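Dorwood Community Board > House & Garden > Walls, Floors, Paint

Topic: Taking down wallpaper in a 50s house, plaster underneath. Steam or soak?

furunum_flats
Posted April 18, 2022

Hi all, first post in this section, usually lurk in Garden. Bought a place off Imemon Street in February, postwar bungalow, lath and plaster on the outside walls and I think drywall where someone redid the hallway. Every single room is papered. Dining room has what looks like three layers. Top one is vinyl coated and peels off in big satisfying sheets, then theres a backing that will not budge, then something brown and older under that.

Tried a spray bottle with warm water and dish soap. Got a patch the size of a dinner plate done in an evening. At this rate I'll be finished when I retire.

Neighbour says rent a steamer. Guy at the hardware store says never steam plaster. My dad says just paint over it. Who's right?

gravelroad
Steam. Next question.

Ok longer answer. Did our whole upstairs with a rented steamer, six rooms if you count the landing. Hold the plate on until the paper goes dark at the edges, then wide knife, keep it flat. Plaster was fine. Wear long sleeves, the drips are scalding and they run straight down your arm when you work over your head.

mrs_pettigrass
Please don't steam old plaster without checking it first. Knock on it. If it sounds hollow the keys have let go behind the lath and all that heat and moisture is going to bring a slab down on you. Happened in our front room. Not a small slab either.

Soaking is slow but you can do it gently. Score the vinyl (you've already got that off, good), wet the backing, wait fifteen minutes, wet it again, THEN scrape. Most people scrape too soon.

gravelroad
Your plaster was already loose if it came down. Steamer just found it for you.

mrs_pettigrass
It was loose and it was up. I'd have liked it to stay up til I could afford a plasterer.

trilok_k
Trilok Kashyap here, I did painting and papering for a living up to a few years ago, knees gave out. You're both sort of right. Knock test first like she says. Solid wall, steam it, but move the plate along, don't park it. Hollow wall, soak with gel remover, the thick stuff that clings. Drywall in the hallway, no steam at all, and no scoring tool either!! It'll go right through the paper face and you'll be skim coating for a week.

Brown layer at the bottom is probably lining paper or the original. If it's tight to the wall and you're only repapering, leave it. If you're painting it has to go.

furunum_flats
Thanks, did the knock test at lunch. Outside wall solid, chimney wall sounds like a drum from about waist height up. So steam on one and gel on the other?

trilok_k
Yep. And turn off the breaker for the outlets, take the plates off. Water behind a cover plate is no joke. 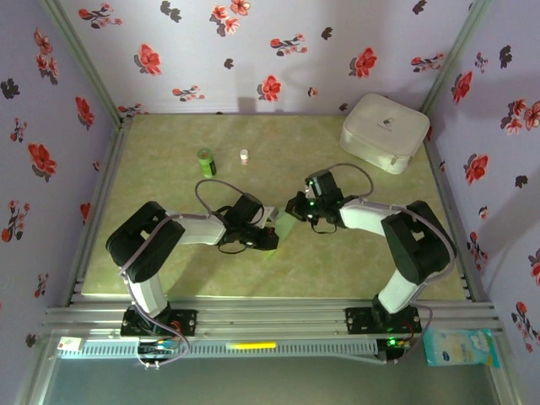 Also test for lead before you sand anything. Papering over old paint was common, and once you hit painted plaster you don't know what you've got. Wet scraping keeps the dust down but the kit is cheap, just do it.

hoang_tile
Going to be the odd one out. Why strip at all? If the backing is tight and the seams are flat you can seal with an oil-based primer, skim the seams, sand, paint. I've done it in rentals plenty. Looks fine.

mrs_pettigrass
Looks fine for a year. Then the seams telegraph through and the next owner is on here asking how to get paint AND paper off.

hoang_tile
Six years in my own place and counting, no seams showing. Oil primer is the key, water based will lift the paste and bubble. People use the wrong primer then blame the method.

gravelroad
He's not wrong about the primer. Still wouldn't do it over three layers.

hoang_tile
Fair, three is a lot. One layer, I'd stand by it.

quiltingbee_north
Jumping in from the other side of this, does anyone still LIKE wallpaper? Everyone on this board wants it gone. I just put up a floral in our spare room and I love it. Pale mauvey background, big blooms. My daughter says it looks like a tea towel.

furunum_flats
Nothing against wallpaper! Just not brown wheat sheaves and not in the dining room.

quiltingbee_north
Oh wheat sheaves. Ok you're forgiven.

trilok_k
Florals never went away, I was hanging them right up to my last job. What I'd tell anybody putting new paper up is SIZE THE WALL FIRST. Sizing or a proper wallpaper primer. Costs next to nothing and it means whoever strips it later gets it off in an afternoon. Half the misery in this thread is somebody in 1970-whatever who pasted straight onto bare plaster.

On drywall doubly so. Unprimed board and paste turn into one thing. No saving it.

quiltingbee_north
We primed! Used the paper with the paste on the wall instead of on the paper, went up so easy. Only wrecked one strip, behind the door. Had to order another roll and the batch number didn't match, can't see it unless you shut the door and look.

mrs_pettigrass
Always order a spare roll. Always the same batch. I have a cupboard full of ends and I've never regretted it, they line drawers beautifully.

gravelroad
Paste on the wall is for people who don't own a table.

quiltingbee_north
I own a table! It's got a sewing machine on it.

furunum_flats
Update. Rented the steamer from the Hoàng place on the highway, they do a half day rate if you pick it up after one. Outside wall is DONE. Took me roughly 7 hours including moving the buffet and swearing. Brown layer came off with the backing in most spots which I wasn't expecting.

Found pencil writing on the plaster by the window, measurements and what I think is somebody's initials. Going to leave it and not prime that bit for now.

Question, wall feels a little gritty and shiny in patches. Is that paste? Do I have to get it all off?

trilok_k
Paste, yes. Get it off. Warm water, sponge, change the water often, more often than you think. Run your hand over it wet and if it's slimy there's still paste. Paint over leftover paste and it'll crackle on you like an old teacup. Some guys put a bit of vinegar in the bucket, I never found it did much.

mrs_pettigrass
Vinegar does help. A cup to the bucket.

trilok_k
It makes the room smell like chips is what it does.

mrs_pettigrass
I've stripped every room in this house with it and I'll keep on.

hoang_tile
I'm with the vinegar. Before anyone asks, no relation to the rental place, I get this every time.

furunum_flats
Lol I was going to ask.

Ok so sponge, let it dry, then what? There's hairline cracks all over and a couple of gouges from me with the knife. Was planning on a oil primer then filler then latex.

gravelroad
Let it dry properly. Leave it a few days with a fan on, more if it's damp out. Filler on the gouges, tape on any crack you can get a fingernail into, the rest will fill with primer. Prime, look at it with a lamp held against the wall sideways, fix what shows up, prime those spots again, paint. The lamp thing is worth doing at night. You'll see everything. You'll hate it.

mrs_pettigrass
Agree with every word of that, mark the calendar.

trilok_k
Use setting compound on the deeper gouges, the kind you mix from powder, the premixed shrinks. Small batches, it goes off quick. And clean the knife before it sets or you'll be buying another knife.

Chimney wall, how are you making out with that?

furunum_flats
Gel went on tonight under plastic, taped at the top. Leaving it an hour. Poked at the worst of the hollow bit and it moves when I push on it so I guess I'm reading up on plaster washers. Is that something a normal person can do or do I call someone?

mrs_pettigrass
You can do it. Long screws, find the lath, snug them up a bit at a time and go back over. Don't crank one right down or it'll crack around it.

gravelroad
Or knock it all off and board it.

mrs_pettigrass
And there he is again.

trilok_k
If it only moves a little, washers. If bits are falling behind when you push, he's got a point about boarding. Put up a photo of the spot once the paper's off, with something beside it for scale, and start a new topic in Plaster so the folks over there see it. They're better at it than me.

furunum_flats
Will do. Timer just went, off to scrape.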